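Gripper notebook, bench pages
14th May

Evening session, tea gone cold twice. Left off last time with the finger linkage back together and the pads glued on, and a note to myself in capitals saying DO NOT TOUCH THE SPRING. I touched the spring. Spent the first part of tonight putting it back where it was, which I can now do without swearing, so call it training.

Cloth on the table, cups out, pads fully open before each go.

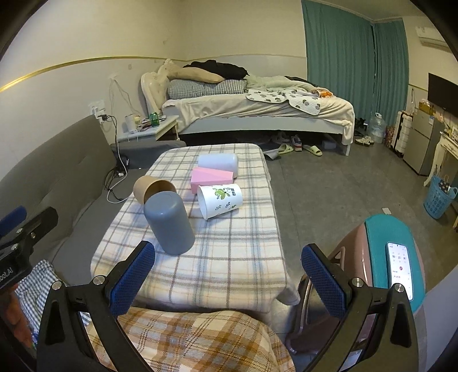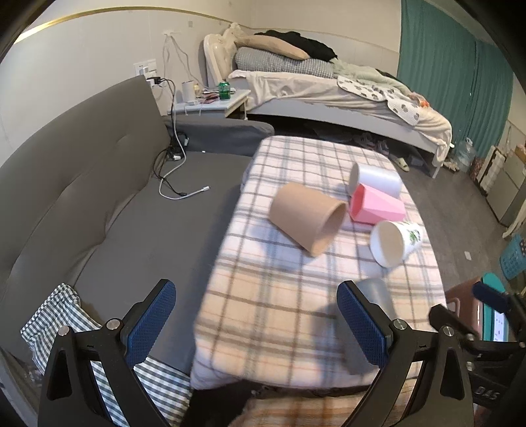

Today's job was the wrist for the arm we're building, the one Mikkel Frandsen and I have been calling Enden on the parts list ever since he filled in the wrong box. The arm is meant to pick up a cup, turn it the right way up and set it on a shelf. It can at present do the middle third of that. The shoulder and elbow are fine, the wrist has opinions. I'd been setting it up with a single upright mug in the middle of the bench, a mug so cooperative it might as well have climbed into the jaws by itself. Cups lying over on their sides are another matter. A paper cup with its rim to the left and a pink one with its base pointing right want two quite different approaches, and the wrist as built has only one, which it applies to everything with great confidence. So before cutting any more brackets I wanted the list of angles the wrist has to reach, worked out by hand.

The angles, then. For a cup on its side with the mouth facing away from the arm, we come in over the top, jaws either side of the wall, and roll. With the mouth facing the arm it's tempting to put one finger inside and pinch the wall. Mikkel likes this. I don't, as a paper cup pinched at the rim folds, and a folded cup won't stand on a shelf or anywhere else. Agreed to disagree until we have a wrist that can do either.

Wrist roll as designed: 40 degrees each way from centre. That was chosen because it was what the old bracket allowed, and the old bracket was chosen because it was in the drawer. To take a cup from flat to upright in one movement we need a quarter turn, plus a bit for the cup having slid. Options:

Turn it in two goes, with a regrip in between. Slow, and every regrip is a chance to drop it.

Make the forearm do some of the work. It can, but then the elbow swings out and hits the lamp. (The lamp could move. The lamp has been there longer than the arm and I feel it has rights.)

New bracket with the cable coming out of the side instead of the back, so the roll isn't stopped by its own wiring. This is the one. I've known it was the one for a fortnight and have been drawing the other two to avoid it.

Cut the new bracket from the thicker sheet. First attempt is a very good bracket for the left-handed version of the arm, of which there isn't one. Second attempt fits. Drilled out to 5 mm for the pivot, deburred, greased, and it now turns right round past the quarter with the cable slack. It also turns when you'd like it not to, so there's a felt washer in there for the moment. Felt is not engineering but it's quiet.

Motor driver. Still the Fornine board, which gets warm and blinks at me. The replacement, the Prorna, is in its bag because the connector is a mirror image of the one we have, and I'm not splicing at this hour. Notes for whoever does it: red is not positive on our loom. I know. I was young.

Pads. We put the same ribbed rubber on Enden as we'd used on the kitchen tongs, and it grips the mug so well that it won't let go. The cup comes back up with the fingers as they open, hangs there a moment, then drops. Tried dusting with talc, which cured the sticking and all other forms of grip too. I'd like to try something with a raised grid on it, as on the blue pads. Less surface touching, and the corners ought to bite into card without glueing themselves to glazed stuff. Mikkel says he can get a sheet. He also said that about the bearings.

Control side. The counter on the wrist encoder read 3,133 at rest this evening, having read zero when I switched it on. Nothing had moved. Wiggled the plug and it went back to behaving, so it's the plug. Have tied the cable down in two places and written PLUG on the bench in pencil next to the older pencil note that says PLUG.

Ran the release routine on the mug with the new bracket: approach, close, lift, roll, lower, open. It did the lot without regripping, and then parked the mug a hand's width to the left of where the shelf is. In its defence the shelf is only a line of tape. In my defence I moved the tape. Need to put the shelf position in one file instead of the present arrangement, where it's in one file and also in my head.

Next thing is the table itself. Everything so far has been done on bare bench, where a cup that gets nudged rolls off in a nice predictable line. On a fuzzy cloth I'd expect it to drag and stay put, which is kinder to the gripper and very flattering to the software. Plan is to do both, bench and cloth, and to keep the results in separate columns so I can't quietly average them. The low finger will also need watching on cloth. If it comes in a touch too deep it'll gather up a pinch of pile with the cup and lay the whole table for us.

To do:

Bracket: file the inside corner, swap felt for a proper wave washer.
Loom: turn the Prorna connector round. Meter first. Meter again.
Pads: gridded sheet, chase Mikkel.
Shelf: decide where it is.
Add a slow start to the roll. At full speed it flings tea. Only a spoonful, but it was mine.
Return the Snorradóttir clamp, borrowed in October and by now more or less raised as our own.
Order screws, the short ones. Page 37 has the length. Page 37 also has soup on it, so check against a real screw before ordering.

Left the arm parked with the wrist at centre and the power off at the wall. Spring not touched.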